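Flemiser

Flemiser is a software package for processing recordings made with hand-held grippers and turning them into training data for robot manipulation policies. It covers the steps between the raw recording and the training run: time alignment, recovery of the gripper's path, measurement of finger opening, splitting of long sessions into episodes, and export. It also includes a small playback tool and a runtime that sends a trained policy's output to an arm controller. The package was started by Araceli Aranda in Ganville and is now maintained jointly with Tamara Bucur.

Background

Hand-held grippers let a person perform a task directly, with a camera fixed to the tool, so that the recording shows the work from nearly the same viewpoint a robot's wrist camera would have. No robot is needed at the time of recording. The cost of this convenience falls on the software. A robot arm reports its joint angles, and the position of its hand can be calculated from them. A hand-held tool reports no joint angles, and its position must be worked out from video and motion sensor readings.

Aranda wrote the first scripts for her own sorting and packing experiments. These scripts, known collectively as Aranda, handled only one camera model and kept every setting in the source code. Bucur rewrote the path recovery stage and moved the settings into a separate file, and the package was renamed Flemiser at that point. The older name survives in the prefix "ara_" on several command-line tools.

Processing stages

Alignment is the first stage. Camera frames and motion sensor readings carry separate clocks, which drift apart over a long session. Flemiser estimates a starting offset from a short shake of the tool at the beginning of each recording and then corrects the drift in segments. If the shake is missing, the offset has to be entered by hand.

Path recovery follows. The software tracks fixed visual features in the room and combines them with the motion readings to estimate the position and orientation of the tool in every frame. Table edges, printed lettering and door frames make good features. Plain white walls do not. The gripper's own body is masked out, as it stays in the same part of the image and would otherwise suggest that the tool was not moving. A second tool working close by must also be masked, and this mask is recalculated for each frame.

Finger opening is measured from the video. The user marks the fingers once in a calibration clip, and the program follows them from there. The result is a single value between zero, fully closed, and 1000, fully open. Soft fingers bend around an object, so the closed value during a grasp varies with what is being held. 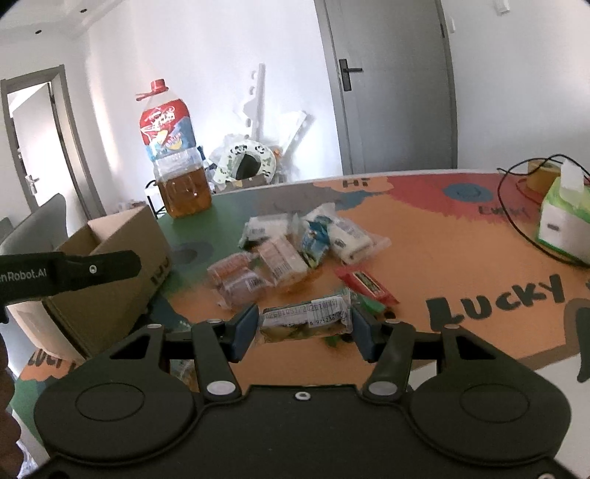 Ganville, September

The snack-sorting set is the largest collection processed with the package so far. It contains 3431 episodes, each covering one pick and one release, with wrapped snacks handled at a table. Items of this kind are hard for perception software. Clear plastic shows both the contents and the reflections on its surface, and the outline of a packet changes when the fingers close on it. A brightly painted table adds a further difficulty, with patches of orange, green, red and blue that can be close in color to the wrappers lying on them.

For these reasons the set is labeled by grasp event and not by object outline. Flemiser looks for a fall in finger opening followed by a period in which the opening holds steady above the empty-grasp value. The start of the steady period is taken as the moment of grasp. Barcode labels are not read, although a packet's printed number may be kept as a free-text note when it is legible.

Of the episodes first proposed by the splitter, 319 were rejected in manual review. Most had been cut too early, before the fingers had opened fully for release. Others showed jumps in the recovered path when the camera came very close to the pile and lost sight of the room.

Planning and control

A policy trained on Flemiser output predicts a short series of future tool positions together with the finger opening at each one. The runtime component, Nileo, receives this series and prepares it for the arm. It checks that each position can be reached, limits speed and acceleration, and blends the new series into the one already being followed. Without blending, the arm tends to hesitate each time a prediction arrives.

Nileo works with positions relative to the current pose of the tool. Recordings from different rooms can therefore be mixed without a shared coordinate system. The drawback is that the policy has no fixed reference for the table height, and a lower limit has to be set separately for each installation. Self-collision is checked — the arm against its own links and mount — but collisions with loose objects are left to the policy.

File format

Each episode is stored as a folder holding one video file, one table of poses and finger values, and one settings file. The settings file has 13 required fields, among them the camera calibration, the frame rate and the version of the path recovery stage. Episodes made with different versions of that stage can be loaded together, but the loader prints a warning.

Limitations

Path recovery fails in dim rooms and in fast turns, and the package has no method for repairing a lost path except to cut the episode at the break. Recordings with two tools are processed as two separate paths, which are joined afterward by matching features seen by both cameras. This step is slow and does not work when the views share little of the background. Grip force is not recorded. Support for depth cameras was removed when the path recovery stage was rewritten and has not been restored.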